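Simside manipulation class, project thread. Our team has the cloth task: pick up a crumpled cloth by the window and move it, using demos recorded with hand-held grippers. 1/9

Siyabonga Tshabalala runs the lab section. His rule for March is no model changes until the demo set passes review. Ours failed twice. 2/9

First failure: the clocks. The two grippers logged with different offsets. Fixed with a sync step at the start of every session. 3/9

Second failure: marker tracking. The pose jumped whenever a sleeve or forearm covered the cube. We now keep elbows out and discard any demo with a gap over 12 samples. 4/9

Target is 400 clean demos. The Derkitwood team is sharing our format, so both sets can be merged later. 5/9

Cloth is harder than blocks. It has no fixed shape, so the grasp point is a judgment call each time. We log it by hand - slow, but the Grullevari script needs it. 6/9

Grip pads: the ribbed ones hold fuzzy fabric well enough. Smooth pads are on the list to compare. 7/9

Recording by the window on Saturday. Daylight changes all afternoon, and we want that variation in the set. 8/9

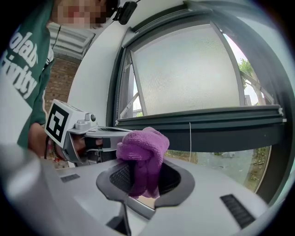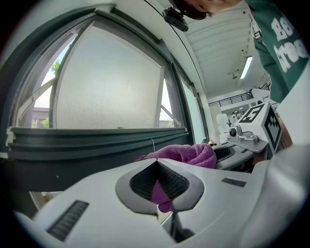 Cloth task, window side. First picture: cloth in the gripper. Second: cloth on the ledge. 9/9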